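Gimcombe Carting Days: progress report to the Srivastava Fund, March

Dear all, and thank you once again for your patience with us over the winter.

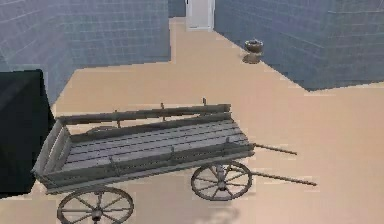 I am glad to say the local history evenings are properly under way at last. We have held 12 so far, mostly on a Friday, and the talk about the old carrier's round to Tedik went on well past closing time — people simply would not go home! Of the £3000 you so kindly gave us, the hall hire and printing are paid, and 105 copies of the first booklet have gone out to households and the school.

The second booklet is running two weeks late, I'm afraid, as the Kikham parish maps took longer to borrow than we had hoped. I will send you a copy as soon as it is back from the printer.

With warmest wishes,
Rafia Awan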